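4.2 What changed for the people on the returns benches

I'll admit I went into Cladden expecting people to talk about losing their jobs, and a few did, but mostly they wanted to talk about their hands! Before the arms came in, everyone on the benches handled pairs all shift long, and by June, when I started my visits, the arms were taking on part of the shelving (the team calls this "racking") and people had moved over to checking and sorting out the muddles. I interviewed 20 of them, usually over tea.

Fionnuala Carroll told me her wrists felt better within weeks. She also told me she was bored, and then a bit cross with herself for being bored. "I used to know a shoe by feel," she said. "Now I look at it and press a key."
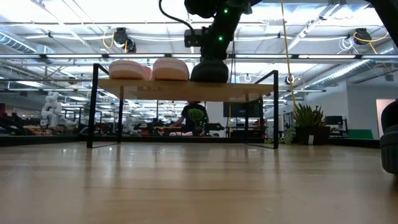

Figure 3. A robot arm at a black shoe on a small two-sided rack, with pink footwear beside it.

Laurențiu Mocanu saw it quite differently. He'd asked to be trained on the Laltell software and loved it, partly (his words) for the quiet, and partly for the 90 minutes of training time he got each week. But he did worry that the newer starters never learn the stock properly, and I heard the same from three others on his shift.

I coded 1478 comments from the interviews and the shift diaries, and pay came up far less than I'd guessed. Who gets called over when an arm stops came up constantly. I come back to that in 4.3.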